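Will a robot ever tidy my bathroom shelf? A progress report from a grouch

Every November I let myself get talked into believing that the housework robot is close. It starts with a video somebody sends me, usually my friend Salamatu Lawal, who sends them with no message attached because she knows it will bother me. A machine folds a towel. A machine wipes a counter that was clean to begin with. Then I spend a week reading and watching and come out the other side still holding the sponge.

This year I tried to be more orderly about it. I picked one chore and followed it as far as I could. The chore is putting small things back where they go. It's the one I hate most and the one I figured a machine would be good at. You don't need strength for it, or much speed, and there's no hot oil.

I also watched a lot of footage. My count got to 82 clips before I quit, and I threw out any that were sped up without saying so. That left 21. I don't want to make too much of that number, since I'm one person with a notebook, but it did change how I looked at the rest.

Most of the 21 were pick-and-place jobs. The arm picks up a cup and puts it in a bin. Fine. What I wanted was the fussier version, where the thing has one right spot and the spot has walls. Makeup and toiletries are good for this. Bottles are slick and round, jars are squat, the sponges squash, and whatever you keep them in has dividers that come up just high enough to catch a knuckle. I knock things over in mine daily and I have had hands my whole life.

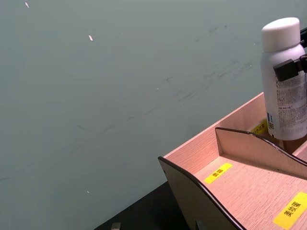 A gripper with a spray bottle at a desktop organizer. The yellow labels are in Chinese – one seems to say face cream, another makeup sponge.

Look at the labels for a second. I have no complaint about the grip. A gripper on a simple cylinder is old news, and factories have been doing harder things for decades. What interests me is that the compartments are marked. Somebody decided where the cream goes and where the sponge goes, and wrote it down in the box itself. My shelf has no such thing. My shelf has a system, but it lives in my head and it changes when I buy a bigger shampoo.

I put this to Marcelino Rangel, who used to work the packing line at Steteck and has more patience for machines than I do. He thinks I'm being unfair. His point was that people label things too. New hires at Steteck got bins with tape on them for the first month, and he still labels the drawers in his own garage. "You're asking it to read your mind and then you're mad it can't," he told me. I wrote that down because it's a decent point, and I've been arguing with it in the shower ever since.

Where I come down is that the tape was there for a month. After that the new hires knew. They also knew what to do when a bin was full, or when somebody had dumped the wrong part in it, or when the tape fell off. Knowing where a thing goes is maybe a quarter of tidying. The rest is deciding what to do when it won't go there. I have never once cleaned up my bathroom without finding an item that belongs nowhere.

Then there's money. I priced a tabletop arm from Ukby, the cheapest one I could find that didn't look like a toy. It was $2,338, and $2,810 with the second gripper and the camera mount. That's before you get to the part where you have to teach it anything. Hauwa Haruna, who cleans four houses on my street and does mine twice a month when I've given up, laughed for a good long while when I read her the figures. She asked if it did baseboards. It does not do baseboards. It's bolted to a table.

I'll be fair about one thing. Five years ago I would have said that handling small mixed junk was out of reach, full stop, and I'd have said it loudly. I can't say that now. Some of the clips I kept showed arms doing slow, careful work in tight places, and a couple of them missed, backed off and tried again, which I found more convincing than the clean takes. On a shop floor, with the same tray coming by all day, I can believe in it. A tray doesn't move the shampoo.

In my house, no. Show me one that can walk in cold and deal with a drawer it has never met, including the dead batteries and the key to something. Show it to me at regular speed, in one take, with the lights the way people really have them at 7 in the morning.

Salamatu sent another one while I was writing this. It's a machine loading a dishwasher. It put a bowl in facing up. I've watched it three times.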